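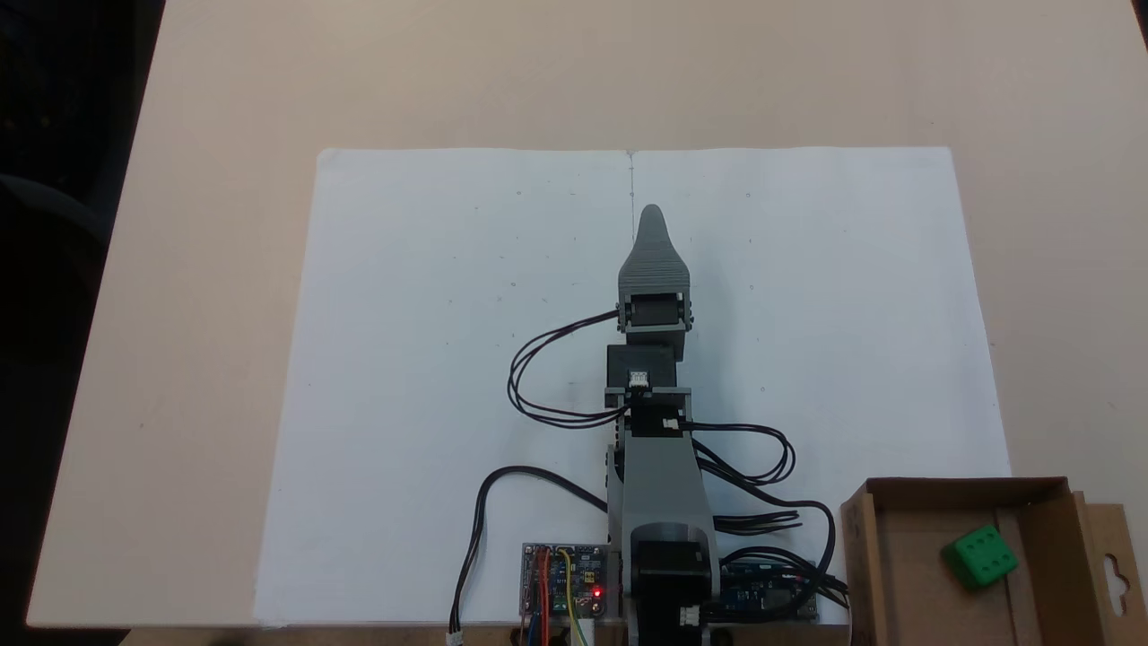 Paper on the table, green block in its box.

May 2023. Council energy grant finally through — letter from Stenwood this morning, 688 for the household. Applied in March!! Have to claim by the 28th or it lapses. Güven got his last week, already spent on the boiler. Malte says the form wants a meter reading aswell, didnt see that anywhere. Rang them, 27 mins on hold, then cut off. Try again tomorrow before work. Need: bill, ID, proof of address. Where is the blasted bill.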